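Skistell Wood Oil, 1-quart can
For kitchen counters, work tables and cutting surfaces
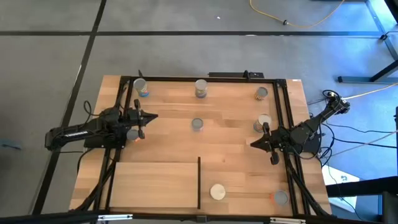 Does one coat of oil protect a wood counter for a year?

One coat doesn't protect it for a year, whatever the label on the last oil you bought told you. A counter near a sink may want oil again after a few weeks. A desk or a side table can go much longer. Anyone who quotes you a fixed number of months hasn't seen your kitchen.

We stock Skistell because customers kept asking for it, and because it does an ordinary job without much fuss. We don't stock it because of what the maker says on the back. The back says "deep cellular nourishment." Wood that has been cut, dried and glued into a countertop is dead and can't be nourished. Oil fills some of the space near the surface so that water soaks in more slowly. It also darkens the color a little, and some people care about that more than the water.

What you get

Linseed-based oil, amber, with a noticeable smell for the first few days. The can has a screw cap and a liner that tears if you pull it at an angle. No brush, no cloth. The gift version adds a cloth and costs a good deal more, so we don't carry the gift version.

Coverage

The maker claims 70 square feet per can. We got well short of that on thirsty old maple that had been sanded back to bare wood, and close to it on a counter that had been oiled before. If your wood is bare, buy 2 cans. You can return one unopened.

How it compares

Nument Hard Oil builds a tougher film and costs more. When it scratches you have to sand a wider patch to hide the repair. Kelov Board Butter is mostly wax, feels lovely on the day, and marks as soon as someone sets down a wet glass. We sell both. If you are oiling only a cutting board, plain food-grade mineral oil from the drugstore is cheaper than any of the three, and we have yet to hear a good argument against it.

"Lasts through 2000 wipe cycles"

This is printed on the lid. We wrote to the maker in January to ask what a wipe cycle is, what it was wiped with, and what the wood looked like at the end. The reply was a brochure. Treat the number as decoration.

Using it

Sand lightly with the grain and get the dust off. Pour on less than you think you need, spread it with a lint-free rag, leave it 20 minutes and wipe away everything still sitting on the surface. Most complaints about stickiness come from skipping that wipe. Let it dry overnight before a second coat.

Lay used rags flat outdoors to dry, or put them in a metal bucket of water with a lid. Linseed rags left in a heap can heat up and catch fire. That warning is in very small type on the can and ought to be on the front.

Customer notes

"Bought it for a beech counter. Looks good, smells like a boat shed. I'd knock off a star for the cap." Finbarr Costello

"Did nothing for the black ring around my faucet, though the leaflet said it would." Santeri Seppälä

Mr. Seppälä is right. Black rings are usually iron or mildew in the wood, and oil on top seals the stain in. Deal with the ring first, then oil.

Item no. 1371. Ships by ground only. Page last checked 21 June 2023.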